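Irnora on Foot: Pocket Guide and Folding Map
Pemdale Town Guides, second edition, September 2018
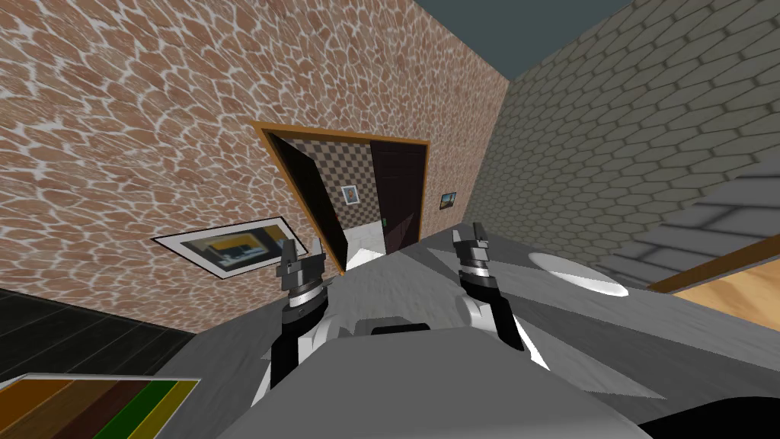

Milagros Sison writes that she walked Irnora with the first edition in one hand and a lemon ice in the other, and that only the ice was finished by lunchtime. She would like the new edition to say more clearly which of the shortcuts are staircases. It does. Thank you, Milagros, and we hope the knees are better.

Irnora is a hill town with a castle on top, a fish market at the bottom, and a great many people halfway up pretending to admire the view. The castle was started by one branch of a family, besieged by another, and finished by a third that had married into both. Inside is a chapel with plasterwork attributed to a local master, to his nephew, or to a man from the next valley who was never paid, depending on which church you ask. Our guide gives all the versions and declines to choose. The nephew has the better cherubs.

What you get

A stitched paperback of 100 pages, small enough for a jacket pocket, and a separate folding map of the old town. The map is printed on tear-resistant paper and can be refolded by an ordinary adult. The old one could not, and we have heard from many of you on the subject.

The guide has 5 walks. Each begins near a bus stop and ends near somewhere to sit down. They are:

The Castle and the Chapel. The obvious one, so it comes first. Go early, before the tour buses, or late, when the man at the ticket window has stopped checking whether your bag is too large.

The Lower Town and the Fish Market. Flat, or what Irnora calls flat. The market is over by midmorning and the smell keeps longer hours.

The Street of the Ropemakers. There are no ropemakers left. There is a very good bakery, a shop that sells rope from somewhere else, and a carved doorway that the tourist office dates to one century and the plaque beside it to another.

Tikar Gate to the Convent. The nuns still sell almond cookies through a turning hatch in the wall. You ring, you say how many, you put down money, and a box comes around. The guide prints the phrases you need. Do not attempt small talk with the hatch.

The Long Way to the Saint's Spring. The only walk outside the walls. The spring is said to cure impatience, and the path up to it is a fair test of whether you need the treatment. Wear real shoes.

Changes in this edition

Staircases are now marked on the map with a hatched line. Steep staircases have a closer hatched line. The one behind the post office has its own note.

The section on the puppet theater has been rewritten. It was closed for repairs when the first edition came out and we described it from memory, which was unkind to the puppets. It has been visited again and the seating plan is correct this time.

The Macapagal garden, behind the old customs house, is included for the first time. It has bitter orange trees, a dry fountain and a gate that opens when the gardener feels like it. Mornings are your best bet.

We have removed the restaurant with the blue awning. It has become a phone shop. The owner's brother has opened another place up the hill, and the stuffed sardines are the same, though the portions have gone up in altitude and down in size.

The pronunciation notes are longer. Irnora has a habit of swallowing the last syllable of anything, including its own name, and visitors who ask for directions in full, careful words are often answered with great sympathy and sent to the wrong church.

About the author

Aurelia Kuster came to Irnora to write an article on bell towers and missed the bus out. She has since written this guide, a shorter one on the salt pans, and a number of letters to the town council about the position of the public bench on the castle road, which faces a wall. She walks every route herself before each edition and does not own a car. Her opinions on the cathedral's new lighting are her own and fill most of page 20.

Details

Format: paperback with separate folding map, in a clear sleeve
Language: English, with place names as locals write them
Walking times: given for a person who stops to look at things
Opening hours: listed where they exist
Index: yes, including saints

Questions we get

Does the guide cover the beach?
It tells you how to reach it and where the bus stops. After that we feel you can manage.

Can I use it with a stroller?
The lower town walk, yes. The others have stairs, and the cobbles between the stairs are not much of an improvement. A carrier is a better idea.

Is there a digital version?
No. Phone reception in the old town comes and goes with the width of the street, and most of the streets are not wide. The map works everywhere, apart from the fish market in a strong wind.

When is the saint's feast?
In September, with a procession, a brass band and fireworks that begin well after the time on the poster. Rooms fill up long before. The guide lists places to stay in the neighboring villages, and the last bus back to each of them, which leaves before the fireworks.

I have the first edition. Do I need this one?
If you plan to eat, yes. The churches have stayed where they were.

Ordering

Copies ship within 3 working days, flat in a stiff envelope. Bookstores and walking clubs may order up to 20 copies at the trade price; for more than that, please write to us first so we can check the stockroom. Damaged copies are replaced. Copies damaged by lemon ice are looked at case by case.

The guide is also on sale in Irnora itself, at the stationery shop below the castle. It is kept behind the counter with the good pens, so you will have to ask.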